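Sorting dried fruit is a kitchen chore with a poor safety margin for machines. Wrinkled skins shift under load, and no two pieces share a shape. Siamak Babaei of Herkon, who designs finger pads, rates it harder than folding towels.
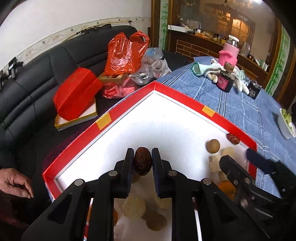

A dried date held upright between padded parallel fingers.

Kornavell logged 2,737 grasps on mixed food last July, all with a person guiding the tool. Its trained policy, running alone, drops 5 pieces in 26. Niloufar Mirzaei, who runs the trials, blames contact sensing. A peeled root chunk and a mandarin need different force, and two parallel jaws report little about either.

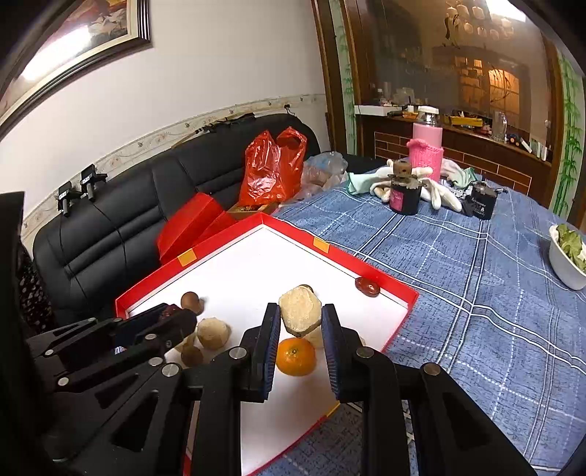

Page 26

Mirzaei expects unattended sorting at home to take two more hardware revisions. Pad wear is still unmeasured.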